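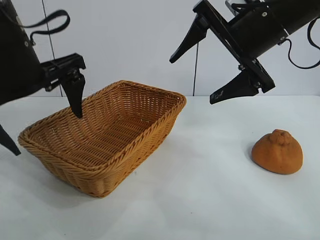 De : Diễm Thái
Objet : Re: [rangement-atelier] Paniers sur plans de travail blancs, format et entretien
Novembre 2022

Bonjour à tous,

Je réponds point par point au message de Vương, dont je conserve l'essentiel ci-dessous.

> Nous avons remplacé les bacs rigides par des paniers posés directement
> sur les tables. Deux difficultés. Le panier glisse dès qu'on y prend
> quelque chose d'une seule main, et les plateaux blancs se marquent à
> l'endroit où il frotte. Faut-il un tapis dessous, ou changer de panier ?
> Autre question : à quelle distance du bord le placez-vous ?

Sur le glissement : le tapis règle le problème mais en crée un autre, les miettes et la poussière s'accumulent dessous. Je préfère des patins en feutre collés sous le fond, 13 mm de diamètre, un par angle. Sur un panier à fond tressé la colle ne tient pas ; il faut alors coudre le patin ou passer par une plaque intermédiaire. Le modèle Avetti a un fond plat et accepte l'adhésif sans préparation.

Sur les marques : avant de poncer quoi que ce soit, essayez un chiffon humide et du savon neutre. À Pratavthorpe, la plupart des traces grises étaient un dépôt laissé par le panier et le plateau n'était pas rayé. Les produits abrasifs sont à proscrire, ils matent la surface et la zone traitée se voit ensuite en lumière rasante.

Sur la position : j'ai fixé 34 cm entre le bord avant et le panier. En dessous, l'avant-bras heurte le rebord quand on travaille devant. Si la table est contre un mur, laissez 5 cm à l'arrière pour pouvoir passer le chiffon sans tout déplacer.

Un point que Vương n'aborde pas – la charge. Nous avons pesé un panier plein à 675 g, ce qui reste raisonnable. Au-delà du kilo, les parois souples s'évasent et le contenu du fond devient difficile à attraper. Mieux vaut deux petits paniers qu'un grand.

Quelqu'un a-t-il essayé les patins en silicone de Moltono sur un plateau mat ? La fiche ne précise pas s'ils laissent une auréole et je voudrais le savoir avant d'en commander pour toutes les tables.

Cordialement,
Diễm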